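Juvska notes: getting the wrist cam grasp check working in sim
Armelle Hamel
Home > Datotden > Perception > Tutorials

Quick one. Wrote this up in January after losing most of a morning to it. Assumes you have Juvska running and a scene loaded. If not, do the setup page first.

What you get at the end: a small node that reads the left wrist view, decides if there is a target between the fingers, and tells the planner yes or no before it closes. No depth. Color and mask only.

Step 1. Turn on the wrist stream
In the scene config, set wrist_left to true and leave wrist_right off for now. Two streams at full rate will choke a laptop. Mine drops frames at anything over 32 Hz.

Step 2. Mask the fingers
Open the gripper fully, save one view, paint the fingers black. Save as finger_mask_open. Then do it again half closed. You need both, the mask gets interpolated from joint position. Skip this and the detector will call the dark finger slabs a target every singel time.

Step 3. Set the blob limits
min_area: 342
max_area: leave blank
hue window: start wide, then narrow it
Min area is in pixels, after downscaling. Too low and you pick up shading on the furniture. Too high and small stuff vanishes when the arm backs off.

Step 4. Pick the test pose
Drive the left arm in until the target is between the fingers. Don't close. Pause the sim. 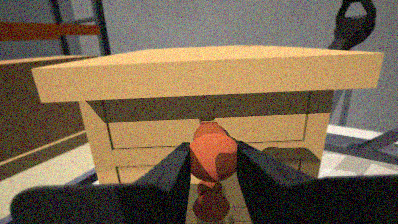
Left gripper at the test pose, orange-red target between the fingers, stool behind it.

Run check_grasp from the console at this point. You want one blob, the orange-red one. If you get two, your hue window is too wide and it's grabbing the dark reddish-brown shape near the bottom as well. Pull the low end in a bit and re-run. Pale wood should never come back as a hit. If it does your white balance is on auto, turn it off.

Step 5. Gate the planner
In the planner file put the check before close_fingers, not after. Set it to wait for 40 good frames out of 100. Sounds loose, works fine for me. Guvthorpe's default is stricter and it just sits there timing out.

Step 6. Shake it
Random start poses, same target, loop overnight if you can. Log every miss with the joint angles or you wont be able to replay it.

Known problems
- Mask goes stale if you swap finger models. Redo step 2.
- Shadow under a tabletop can eat part of the blob. Raise the light or lower min_area a little.
- The D'Amico importer flips left and right on older scenes. Check which wrist you're looking at!!

Right wrist version is the same but with the mask mirrored. Will post the config when I've cleaned it up.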